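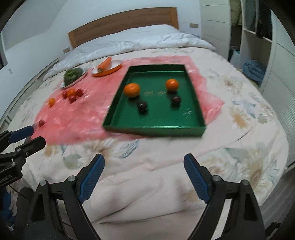
Fig. 4.1 Pale bedding on a bed.

Search the manuals Go

Gwynne Adjustable Base: Set-up Guide
Section 4: First power-up, pairing and setting the positions

Read Section 3 (Joining the two halves of the deck) before starting. All four legs must be fitted and locked, and the mattress must be on the base. The motors are set up at the factory to work under load, and the end stops will read wrongly if the base is run bare.

4.1 Connecting the power unit

1. Switch off at the wall socket.
2. Lay the mains lead along the inside of the head rail and press it into the clips. Leave a loop between the last clip and the power unit.
3. Push the head motor lead (grey collar) into port A and the foot motor lead (white collar) into port B. Each plug seats with a click.
4. Close the strain relief over both leads.
5. Switch on at the wall. The lamp on the power unit shows amber, then green.

Note: If the lamp stays amber for more than 35 seconds, switch off, reseat both motor leads and repeat from step 3.

CAUTION: Do not run the mains lead across the lifting arms. A lead caught in the arms can be cut through in a single cycle.

4.2 Pairing the handset

The base is supplied with a Raster handset. Bases sold as a linked pair have two handsets, each of which must be paired separately.

1. Fit the batteries in the handset, following the marks in the battery bay.
2. Press and release the button on the underside of the power unit. The lamp flashes green.
3. Hold FLAT and HEAD UP together until the handset beeps.
4. Press FLAT once. The base should move to the flat position, or stay still if it is already flat.

If the base does not respond, enter the service code 754 on the handset and repeat steps 2 to 4. The code clears the stored pairing only. Saved positions are kept.

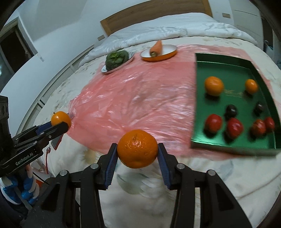 Where two bases stand side by side, switch one of them off at the wall while the other is being paired. The power units share a channel during pairing, and a handset may attach itself to the wrong side.

4.3 Setting the end stops

Set the end stops once after assembly and again whenever the mattress is replaced or the base is moved to another room.

1. Take everything off the bed, including pillows and anything stored beneath the deck.
2. Press FLAT and wait until both motors have stopped.
3. Hold HEAD UP until the head section stops. The upper limit is 57 degrees from flat.
4. Hold FOOT UP until the foot section stops.
5. Press FLAT again. Two short beeps confirm that the limits have been stored.

CAUTION: Keep children and pets away from the base while it is moving. Do not reach under the deck until the lamp shows steady green.

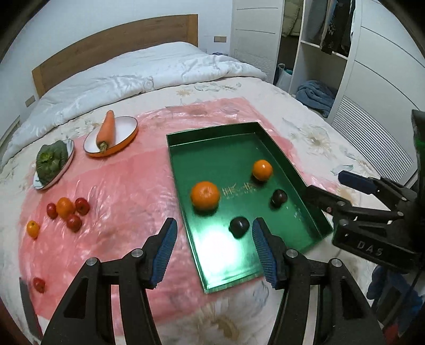
Fig. 4.2 Green metal tray with oranges and plums, on a bed with a floral-patterned bedspread.

Note: Trays, cups and other loose articles can slide as the head section rises. The base does not sense them. Move them to a table before using any powered function.

4.4 Saving a position

1. Move the head and foot sections to the position wanted.
2. Hold M1 or M2 until the handset beeps.
3. Press FLAT, then press the memory button to check the result.

A new position overwrites the old one without warning. Memory buttons are held in the power unit, so changing the handset batteries does not affect them.
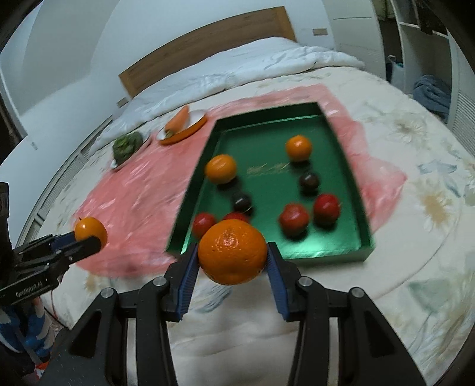
The slow return setting lowers both sections at half speed. To turn it on, hold FLAT and M2 together until the lamp on the handset blinks. Repeat to turn it off. Slow return has no effect on upward movement.

4.5 Mattresses

The base is supplied for use with the Plillance range. Other mattresses may be used if they bend freely at the hip line and are free of rigid border wire. Spring mattresses with a wired edge will lift at the corners and put uneven load on the foot motor.

Retaining bar: fit at the foot end with the curve facing up. Do not lift the base by the bar.

4.6 Duty cycle

Do not run the motors for more than 2 minutes in any 20. If the thermal cut-out trips, the handset will beep but the base will not move. Leave it switched on and wait for the cut-out to reset.

Continue to Section 5: Manual lowering in a power cut.

Text: Heikki Räsänen. Technical check: Niilo Pelkonen. Revised January.

Share 4 | Comments 0
© Grudville Beds | Contact us | Back to top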